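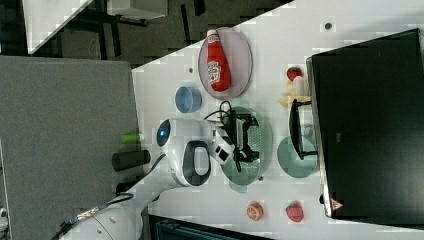
## Week 6: how a village gets its name

Right, place names. Last week I promised we'd leave the big towns alone, so we're off to Trurnen, which had 2,609 people at the last count I could find and more spellings than it knows what to do with.

Start with the oldest form you can get. I can't say this enough! The modern spelling is often a clerk's best guess, copied by the next clerk, and you'll go badly wrong if you work backwards from the road sign. My own list for Trurnen has more than 60 written forms, and a good few of them are plain slips of the pen.

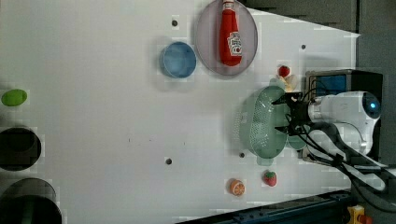 *Notes by the course tutor, 2016-03-10*

Field names are harder – they were spoken for ages before anyone wrote them down. Rüegg is a nice one to practise on, as it's a surname as well, and you have to ask which came first (the farm or the family?). I lean towards the farm, but I've changed my mind twice.

**For next time**

- Read the handout on river names, pages 1 to 4.
- Pick one name from the parish map and find three early spellings.
- Write up to 120 words on what changed. Spelling only, please – leave meaning for later.

The longer essay is 2,000 words and due in June. Bring me your title before you start writing.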